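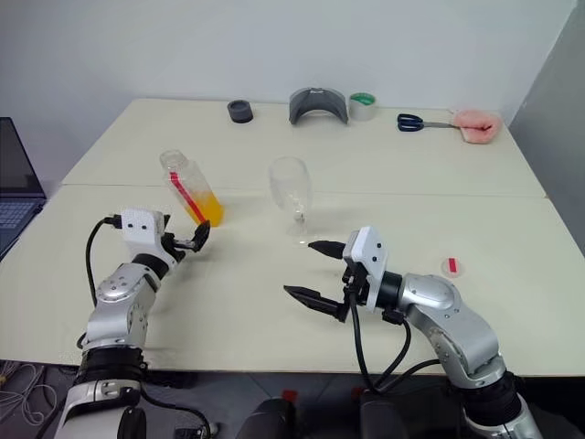
**Hviid stemmed glass, clear, sold singly**

Hviid calls this an "everyday glass for juice and wine alike". We have our doubts about anything meant for both. It has a thin stem and a small foot, so keep it away from elbows. The maker says it will survive 100 dishwasher runs. We stopped at 7 and make no promises for the other 93.
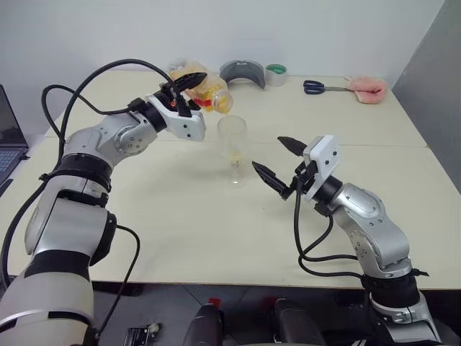

## Pouring from a plastic bottle

Clear plastic bottles like the one on our table give when squeezed, and orange juice shows every splash. Pour slowly and stop well short of the rim.

## Buying

Sold by Bostcombe. Returns within 5 days, unused. Queries to Aba Korletey, who would wait for the sale.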